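Have you ever watched a diver jump off a super high board, spin so fast you lose count, and then slip into the water with hardly a splash? And then, before you've even finished gasping, the judges hold up their scores! How do they decide so fast? Let's find out how diving is scored. You'll be able to play judge yourself by the end of this page.

## First, the jump itself

Every dive has a name and a number. The number tells the judges which way the diver faces, which way they spin, and how many somersaults they do. Divers have to say which dives they're going to do before the contest starts. If a diver does a different dive by mistake, it's called a failed dive, and it scores zero. Ouch!

Then there's the body shape. In a **tuck**, you pull your knees in and curl up small like a ball. In a **pike**, you fold at the waist and keep your legs straight. In a **straight** dive, your whole body stays long. There is also a **free** position, a mix of shapes, and divers use it for many of the dives that have twists in them. 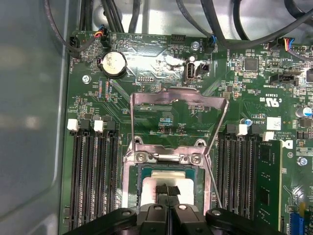 A tuck spins the fastest. You can feel why if you have a chair that turns. Sit on it, ask a grown-up to give you a gentle push, and hold your arms out wide. Now pull them in tight. Whoosh — you speed up! Divers use the same trick in the air, and then they stretch out again to slow the spin before they reach the water.

## What are the judges looking at?

Each judge gives a score from 0 to 10, and half points are allowed. They watch the start, the takeoff, the height, the shape in the air, and the entry. A great entry goes in close to straight up and down, with toes pointed and very little splash. Divers love the sound of a perfect one. It's called a **rip**, because it sounds like someone tearing a piece of paper!

The judges aren't allowed to chat about a dive before they score it. Each one has to decide alone.

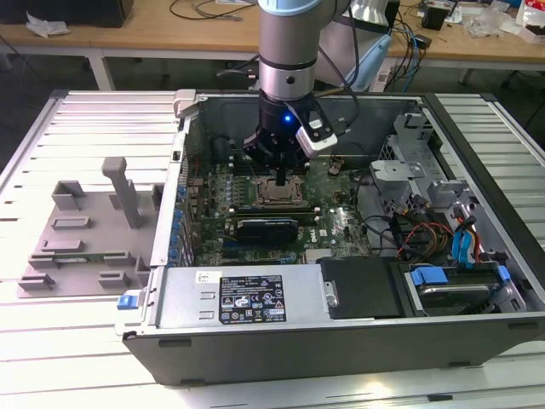 A reader from Culum wrote to ask, "If a judge really likes one diver, can't they just give that diver a 10 every time?"

Good thinking! The rules have an answer for that. In many contests there are seven judges. The 2 highest scores and the 2 lowest scores get crossed out, and only the middle 3 count. So one very kind judge (or one very grumpy one) can't change the result much.

## Time for some math

Harder dives are worth more. Each dive has a **degree of difficulty**, and you multiply by it. Say the middle scores are 7, 7.5, and 7.5. Add them up and you get 22. If the difficulty is 2.5, then 22 times 2.5 makes 55 points. That's a pretty nice dive!

Now think like a coach. Would you pick an easy dive and do it beautifully, or a hard one that might go wobbly? An easier dive with high scores can beat a hard one with low scores. Choosing is a big part of the sport, and it's why the lead can change on the very last dive.

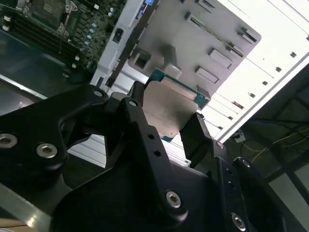

Another reader, from Nurard, said that belly flops should get bonus points for bravery. We kind of agree, but the judges don't! Landing flat gets a very low score, and it stings, too.

## Be the judge

Next time diving is on TV, grab some paper and a pencil. Write down your score before the real ones come up, then compare. Watch the slow-motion replay as well, but remember that judges have to score what they saw the first time — no rewinding for them!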